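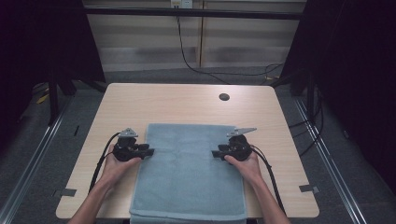
Towel folding trial, Astier laundry

The trial runs on through July, we are told. Two of our folders now spend part of each shift with a gripper in each hand, so that a machine can one day copy how they handle a towel. Management calls this "sharing skills". Brisa Escobedo, who has folded here for years, asked at the last staff meeting whether it comes with a pay rise. It does not, so far.

Halima Usman says her wrists ache after an hour and the cables get on her nerves. She used to do 360 towels before lunch and comes nowhere near that with the grippers on. Will those slow hours count against her bonus? We have asked twice. Nor has anyone put in writing what happens to the four folding jobs afterwards. Questions to Vojtěch Baláž, please.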